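# Warum ein Roboter manchmal schlecht gucken muss, damit er gut greift

Wenn du dir morgens im Halbschlaf die Zahnbürste schnappst, denkst du vermutlich an gar nichts. Deine Augen sind halb zu, deine Hand findet die Bürste trotzdem. Das ist eine beachtliche Leistung, und niemand klatscht.

Bei einem Roboter würde man klatschen. Der steht nämlich vor jedem Ding wie vor einem Rätsel: Wo ist es? Wie ist es gedreht? Und wo hört es auf, und wo fängt das nächste an?

Im Labor Skorkulero in Gotden beschäftigt sich eine Forschungsgruppe mit genau diesen Fragen. Die Gruppe hat ihrem Roboter eine kleine Kamera ans Handgelenk gesetzt. Stell dir vor, du hättest ein Auge dort, wo andere ihre Armbanduhr tragen. Praktisch beim Greifen, lästig beim Pulloveranziehen.

## Das Problem mit dem weißen Zeug

Kameras mögen Unterschiede. Ein roter Ball auf grünem Rasen ist für sie ein Kinderspiel. Ein weißes Teil vor einer weißen Wand ist dagegen gemein, so gemein wie ein Schneehase im Schnee, der auch noch stillhält. Wo eine Kante aufhört, sieht man oft nur an einem Hauch von Grau.

Deshalb haben die Forscherinnen und Forscher einen alten Trick benutzt — sie kleben Marker auf. Ein Marker ist ein Quadrat mit einem Muster aus schwarzen und weißen Klötzchen. Er sieht aus wie ein Kreuzworträtsel, bei dem jemand die Fragen verloren hat. Der Computer weiß genau, wie das Muster von vorn aussieht und wie groß es ist. Sieht er es schief, rechnet er zurück: So schief, also ist das Teil so gedreht. So klein, also ist es so weit weg.

Du kannst das selbst ausprobieren. Halte ein Blatt Papier gerade vor dich und kippe es dann langsam nach hinten. Es wird scheinbar flacher, obwohl das Blatt natürlich nicht schrumpft. Dein Gehirn versteht sofort, was los ist. Der Computer braucht dafür Mathematik, und zwar von der Sorte, die erst in der Oberstufe drankommt.

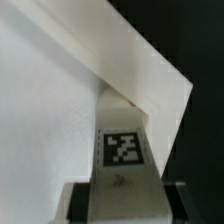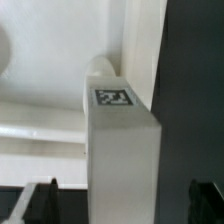
*Zweimal der Blick vom Handgelenk des Roboters: viel Weiß, dunkle Greiferfinger und jeweils ein quadratischer Marker. Im zweiten Bild sitzt er oben auf dem Block und ist schräg zu sehen.*

## Üben mit Hindernissen

Nun könnte man sagen: Marker drauf, fertig, Feierabend. Leider verdeckt der Roboter sich gern selbst die Sicht. Seine eigenen Finger ragen ins Bild, und wenn er nah herangeht, wird manches unscharf. Versuch mal, einen Keks zu betrachten, der an deiner Nasenspitze klebt.

Die Gruppe wollte deshalb wissen, ob der Roboter besser greift, wenn er auch mit schlechten Bildern übt. Dafür gab es zwei Trainingspläne. Beim ersten bekam er nur schöne, scharfe Bilder mit gut sichtbarem Marker. Beim zweiten waren auch unscharfe, dunkle und halb verdeckte dabei. Insgesamt kamen 1.246 Bilder zusammen. Wer schon einmal Urlaubsfotos sortieren musste, darf hier kurz Mitleid haben.

Danach wurde geprüft, mit neuen Bildern, die der Roboter noch nie gesehen hatte. Das ist wichtig! Wer bei der Mathearbeit dieselben Aufgaben bekommt wie in der Übungsstunde, zeigt vor allem, dass er ein gutes Gedächtnis hat.

## Was herauskam

Nach dem schönen Training klappte der Griff bei 67 von 100 Versuchen. Nach dem gemischten Training waren es 72. Das sind fünf mehr. Kein Feuerwerk, aber in der Forschung freut man sich auch über kleine Sachen, vor allem kurz vor dem Mittagessen.

Ganz sicher ist sich die Gruppe trotzdem nicht. Fünf Griffe Unterschied können auch ein bisschen Glück sein. Deshalb wird der ganze Versuch an 3 Orten wiederholt: in Gotden selbst, in einer Werkstatt in Flillville und bei der Firma Leclerc, wo das Licht angeblich furchtbar ist. Furchtbares Licht ist in diesem Fall sehr willkommen.

## Wörter zum Angeben

**Greifer:** die Hand des Roboters. Oft hat sie nur zwei Finger, zum Klavierspielen reicht das eher nicht.

**Marker:** das Klötzchenmuster, an dem der Computer Lage und Abstand erkennt.

**Testdaten:** Bilder, die beim Üben nicht vorkommen und erst bei der Prüfung auf den Tisch gelegt werden. Spicken verboten, auch für Maschinen.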